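# Running live scores for a club tennis tournament

Updated 25 May 2026

These are the steps we use at the Jurham open, a 128-player event held every September. The method works for smaller draws too. You need one computer at the tournament desk, a phone on each court, and a public page where people can follow the matches. We use Fostari for scoring, but any program that lets several phones send scores to one desk will do.

## 1. Set up the draw first

Enter the full draw before you touch any scoring settings. Type player names exactly as they appear on the entry list, last name first, and check the spelling against the printed sheet. A name changed after the draw is published can end up as two players in the results.

Then set the match format:

- Best of 3 sets
- Tiebreak at six games all
- Match tiebreak to 10 in place of a third set, for doubles only
- 25 seconds between points, if you enforce a clock

Save the format as a template. Apply it to each event and open one match in each to check that it took. Our doubles draw once went out with singles rules, and we had to correct the first round by hand.
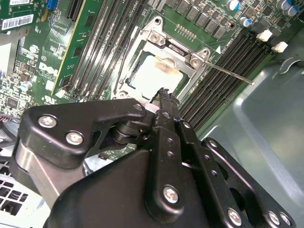
One reader wrote in to say that the match tiebreak setting has to be applied again if you add a consolation draw later: the new draw picks up the program's default format and ignores the template. I tried it, and the comment is correct. Check the consolation draw separately.

## 2. Assign the courts

Give every court a short label and use the same label on the sign, on the phone, and on the schedule. We play at two sites, so the labels start with a letter: G for the Geneser courts and K for Kaewkla Park. G4 and K4 are easy to tell apart on a small screen. "Court 4" at two sites is asking for trouble.

Tape the label to the back of each phone. Log each phone in to its own court and leave it there for the whole tournament. If a phone dies, the spare takes over the label and the login.

Do a signal check at every court, standing where the scorer will sit. The far end at Kaewkla Park has weak coverage near the fence, and moving the chair to the other net post was enough to fix it.

## 3. Train the scorers

Plan on one short session. Have each scorer enter a practice game that includes:

1. A first-serve fault and a double fault
2. A let (no entry needed)
3. A point entered for the wrong player, then undone
4. A change of ends

The undo step matters most. New scorers tend to fix a wrong point by adding a point to the other side, which leaves the score looking right and the point count wrong. Make them use undo every time. 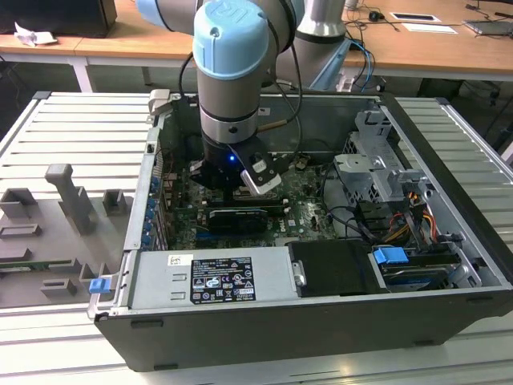
Also agree on what happens when a scorer loses track. The rule we use is simple: stop entering, ask the players for the score at the next changeover, and send it to the desk as a correction. The desk makes the change, and the scorer picks up from there.

## 4. Publish the page

Keep the public page plain. Ours has three parts: matches in progress, finished matches, and the order of play. Set it to refresh on its own every minute — faster than that and people on phones complain about their batteries.

Test the link on a phone that isn't logged in. Put the address on the entry confirmation, on the desk, and on a sign at each gate. Short addresses get typed correctly more often than long ones.

If juniors are playing, decide how their names will appear before you go live. We show first initial and last name for anyone under 18.

## 5. Close out each day

When the last match ends, compare the results on screen with the signed score cards. Work through one court at a time and fix any difference that evening, while people still remember the match.

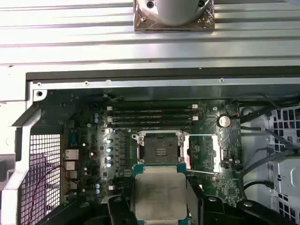 Once the results agree, export the day's file and save a copy somewhere other than the desk computer. Name it with the event and the round. The export from our first round last year held 2,652 points from the courts we scored point by point, and the file was still small enough to email.

Post the next day's order of play last. Look over it for anyone scheduled in singles and doubles at the same time, and for anyone who has to get from Geneser to Kaewkla Park between matches. We allow an hour for that trip, including parking.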